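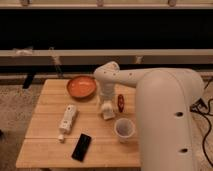 Fig. 1. Robot arm over a wooden table.

Environmental Regulation, Unit 6: Deposit schemes for drink containers
Handout, version of Jun 24, 2021

1. What is a deposit scheme
The buyer pays a small extra amount for each bottle or can. When he or she brings the empty container back, the amount is returned. The law must answer three questions: who collects the deposit, who must take the containers back, and who keeps the money that is never claimed.

2. The case of Stundside
We use the town of Stundside during the whole unit. The local ordinance has 31 articles, but for the exam please read only the articles on definitions, on duties of the seller and on penalties. In the first month of the scheme 1,142 containers were returned. In November the number was 1,318. Please note that these are glass bottles only. The cans were added later and they have a separate table in the reader.

3. Duties of the seller
A shop which sells drinks must accept empty containers of the same type, also when the customer bought them in another place. Small shops can ask for an exemption. In Stundside 113 shops asked for it. The grocery chain Folia did not ask, but it argued that its kiosks are not "shops" in the meaning of the ordinance. Compare this with the definition in the reader and write down your own opinion before the seminar.

4. Unclaimed deposits
There are two models. In the first one the money stays with the producer. Critics say that the producer then earns more when fewer bottles come back. In the second one the money goes to a public fund. The bottler Rezende supported the first model in its written comments, and the juice maker Mama supported the second.

5. Terms to know
Deposit: the amount paid together with the price.
Return rate: containers returned, divided by containers sold.
Handling fee: the payment to the shop for its work with the empties.

6. For the seminar
Bring one page on this question: should a shop be fined if its return point is closed during opening hours? Use at least one article of the ordinance.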